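4 September 2025

**Bin cell, grasp planner: wall clearance and pose flips on the bars**

Carrying on from Costel's note on the rejected grasps. The planner was throwing out nearly every candidate on bars lying close to the divider, and the log gave the same reason each time: finger volume intersects bin model. Either the bin model is too fat or the pose is wrong. Both, as of this morning.

### Bin model

The collision mesh still came from the January survey, with the divider as a solid slab and a padding of 10 mm on every face. Reduced padding to 4 mm on the divider and left the outer walls as they were. The clamps at the ends of the divider were missing from the mesh altogether, so I added a box for each, handles included. The boxes are crude and block some approach directions that would be fine in practice. Leave them for now.

Re-ran the planner offline on 400 saved point clouds. Candidates beside the divider now survive the check. The ones in the corners still mostly fail, but on reachability at the wrist, a separate problem.

### Segmentation

The divider is the awkward surface. Scratches and drips on the upper part give the depth camera a broken return, and the plane fit splits it in two at the ragged line where the pale area stops. The lower half then gets handed on as an object. Changes:

- The divider plane is taken from the mesh and subtracted before clustering, same as the floor.
- Clusters thinner than 2 mm after subtraction are dropped.
- The rear compartment is masked out completely. Specks on its floor were coming through as tiny clusters and wasting time in the matcher.

The floor holes are still a nuisance. Where a bar lies next to one, the cluster boundary gets pulled towards the dark rim and the fitted length comes out wrong. Tried filling the holes in the depth image from the mesh. It helps when the bin registration is good and makes things worse when it isn't. Switched off by default, flag is `fill_holes`.

### Pose

The matcher from the Vasić branch flips the long axis by half a turn between consecutive captures. The bars are symmetric for our purposes, so the pose itself is harmless, but the planner treats a flipped pose as a new target and swings the wrist round to suit. Added a canonical form: of the two equivalent poses, take the one closer to the current tool rotation. Wrist travel in simulation is visibly lower. I have not put a figure on it.

Red and green bars go through with separate templates, the green ones being shorter. Colour only breaks ties when both templates fit.

### On the arm

Reduced speed, pendant override left low. Front compartment only, mixed bars, with the new mesh loaded. I wanted one bar against the base of the divider and a second just beside it, as that pairing was the worst case in Costel's log. The finger check has to consider the neighbour as well as the wall — the old code tested against the bin only.

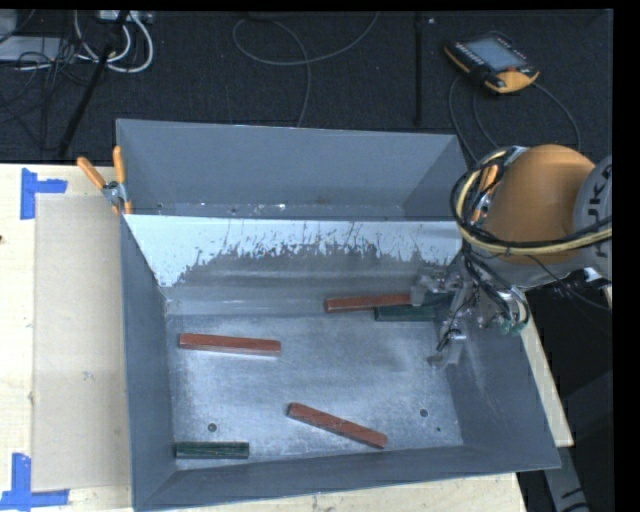 ### Open

- Cable loops near the orange joint housing are not in any model. Costel Stan to suggest an envelope, probably a swept capsule.
- Registration of the bin relies on the tape marks on the table and somebody's eye. Would prefer to fit the rim from the cloud before each run.
- Ask Skendombridge whether their controller package exposes the wrist limit as a parameter. I can only find it hard-coded.
- Merge canonical pose into main once the offline set has been re-run with `fill_holes` on.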